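Home / News / Business / Textile firm Albers to reopen Stustivon finishing hall

Albers to reopen Stustivon finishing hall

2025-11-29

Household textile maker Albers is to reopen the finishing hall at its Stustivon works, which has stood unused since the company moved its dyeing and hemming to an outside contractor. The first 40 staff are due to start in May, with a further eight to follow once the second line is running.

The company makes towels, bath mats and kitchen cloths, most of them sold under shop own labels. Its weaving shed stayed open throughout, but cloth has had to leave the site by lorry to be finished and then come back again for packing.

Naomi Kirui, who manages the works, said the round trip added five days to an order. "Customers want smaller amounts and they want them sooner," she said. "We could weave it in time but we couldn't get it back in time."
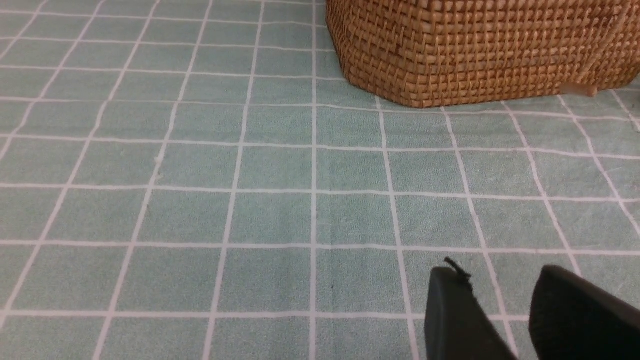

The hall will be fitted with washing and drying equipment from Koteck, and the old boiler will be taken out. Albers has not said what the work will cost. A planning application for a new loading bay on the north side was approved last month, with conditions on lorry movements at night.

Vultis, the contractor which does the finishing at present, will keep the work until the new lines have been tested. It said it did not expect to cut jobs and was in talks with two other customers.

When the hall is back in use the works will employ 331 people. Most of the new posts are for machine operators - no previous experience is needed - and there will be a small number of jobs in the dye laboratory.

Tadhg Ó Ceallaigh, who represents staff at the site, welcomed the news but said shift patterns still had to be agreed. The company has proposed a late shift ending at midnight, and he said the last bus to town leaves well before that.

"People are pleased, but they need to be able to get home," he said.

Talks on shifts are due to carry on into the new year. Albers said details of how to apply would be put up at the works gate and on its website.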